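Sarpong marks out workbenches in blue tape

Workbenches at the Sarpong repair shop will be divided with painter's tape from Monday, under a layout drawn up by bench lead Lamisi Quansah.

Each gray work surface gets two crossing strips, giving four zones: incoming parts, parts under repair, fasteners and finished units. The shop has 14 benches, and 40 rolls of tape have been ordered to cover replacements through June.

Quansah said paint was ruled out early. "We expect to move the lines – probably more than once – before the zones suit everyone," she said. The crossing point does not have to be centered, and the strips do not have to be square to each other.

Strips will be replaced every 60 days, or sooner if an edge lifts.

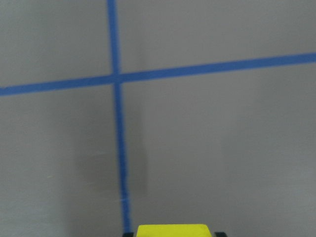 Blue painter's tape crossing on a gray surface.

Kojo Osei, who handles parts intake, will collect comments on the layout until the end of the month. Shelving and floor areas are not affected.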